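Gromdale Releases Nukura Sleeve and Wrist Camera Kit for Multi-Finger Robot Hands

26 Apr 2026 -- Gromdale today opened orders for Nukura, a retrofit kit that adds a fabric hand cover, a downward-facing wrist camera and a recording module to multi-finger robot hands already in service. The kit is meant for labs and service firms that run robot hands in furnished rooms, where upholstery, throws and carpet are part of the daily work area.

Nukura ships as a set: the sleeve, the camera with its bracket, one cable harness, and the recording module with power supply. Fitting takes one person with a hex driver and does not require the hand to be removed from the arm. The kit replaces the Irkska cover line, which Gromdale stopped selling in January.

Sleeve

The sleeve covers the wrist and palm and leaves the fingertips bare, so existing fingertip pads and their calibration are kept. Extra length is gathered at the wrist. When the hand bends, the gathered fabric opens on the outer side and folds on the inner side, and the cover does not pull against the finger joints. The thumb has a separate tapered section that can be replaced without changing the rest of the sleeve.

Sleeves are held by a drawcord and two clamps. They can be machine washed cold and should be air dried. Gromdale rates the fabric for 788 hours of motion before replacement. The module keeps a running total of motion hours and sends a notice to the operator when the limit is near.

Camera and Recording

The camera bracket sits at the wrist and points along the fingers. It holds its angle through a keyed plate, and a removed camera goes back to the same position. Video and joint readings share one clock and are written to the module in a single file. Recording can be started from the robot controller or from a button on the module.

During development, Gromdale and its test partner Delić recorded 2329 runs in furnished living areas. The runs covered approach and hover moves over chairs and sofas, reaches toward soft items, and moves between floor and seat height.

"Pale leather next to a white throw is a hard case for exposure, and a dark sleeve takes up a lot of the picture," said Ibrahim Aliyu, product lead for Nukura. "We set the exposure on the lower part of the view, where the work is. The upper part is allowed to go dark."

View from the wrist camera, with the hand over a cream leather seat and striped carpet: 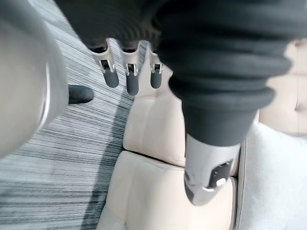 Compatibility

The standard sleeve fits hands with three fingers and an opposing thumb. A version for four fingers and a thumb is in testing and is not part of this release. The bracket is supplied with seven adapter plates. Customers with a wrist flange outside this range can send a drawing to Gromdale for a custom plate -- these are quoted separately.

The module works with any controller that can supply joint readings over Ethernet. A driver and sample configuration files are included. No cloud account is needed, and recordings stay on the module until the operator copies them off.

Ordering and Support

Nukura can be ordered directly from Gromdale. Replacement sleeves and thumb sections are stocked as spare parts. The kit carries a limited warranty on the camera, harness and module; sleeves are treated as wear items and are not covered. Owners of Irkska covers can keep their existing clamps, which fit the new sleeve.

Delić handles installation and first-line service for customers who do not want to fit the kit themselves.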